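Subject: Re: [linen-swap] Storing printed fabrics between swaps?
From: Yolanda Escobar

Bořivoj Gajdoš wrote:

> Hello everyone,
> I have inherited my aunt's table linens and curtain lengths, mostly
> florals, and they are in grocery bags under the stairs at the moment.
> Before the May swap I would like to get them into some kind of order.
> Do you fold or roll? Bins or cardboard? And does anyone know what to
> do with a piece that has no label at all? One has "Plondholm" along the
> selvage and the rest have nothing.
> Bořivoj

Bořivoj, what a lovely thing to inherit! I have been sorting florals all week and was dying for somebody to ask.

Clear bins, every time. I kept mine in cardboard for years and never used half of it, and then I moved the whole lot into see-through bins and started sewing with pieces I'd forgotten I owned. You catch a bit of pink through the side and off you go. I still use cardboard for mailing and for patterns, but the fabric lives in plastic now. Leave the lids off for a day after washing – I was impatient once and had to redo a whole binful.

Fold or roll: I fold the cottons loosely and don't fuss about wrinkles. They all get pressed before cutting anyway. Anything with a shiny finish or a coating I roll, print side out, because a hard crease in that stuff stays put. If you only have room to fold, refold along different lines every 3 months or so. My sister uses old wrapping paper tubes and hers look better than mine.

On the Plondholm piece, please don't trim that selvage! I have two of theirs and the printing on the edge is the only way I could match them. The color dots are handy too. For the unlabeled ones I cut a strip of plain muslin, write the width, length and where it came from, and safety-pin it to a corner. I tried paper tags first and they came off in the bin. Ballpoint is fine on paper but test it on muslin before you do the lot, and never write over the good cloth (ask me about the Dimitrov tablecloth sometime).

A couple of my florals, both on cream or beige grounds with trailing stems. The first has the little pink flowers, and the second is the glossy one with blue blossoms and dusty red roses.
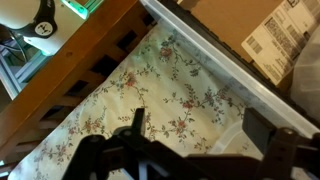
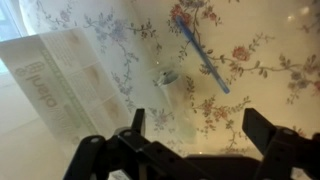 WHAT I'M BRINGING IN MAY

- Fendberg curtain panels, one pair, green stripe, a little faded on the fold
- Nurno tea towels, 5 of them, never used
- scrap bag of small florals, good for hexagons
- a roll of cotton tape, 100 yards when I bought it and plenty left
- a shoebox of odd buttons if anyone wants to dig

WHAT I'D LOVE TO FIND

Anything with blue in it, even a scrap. Also Fendberg pattern 1705, which has the ferns. I'm short one panel for the back bedroom and would trade nearly everything on the list above for it.

Bořivoj, if you want a hand measuring, bring the bags along early and we can spread them out on the long tables before the doors open at 10. I'd love to see them all!

Yolanda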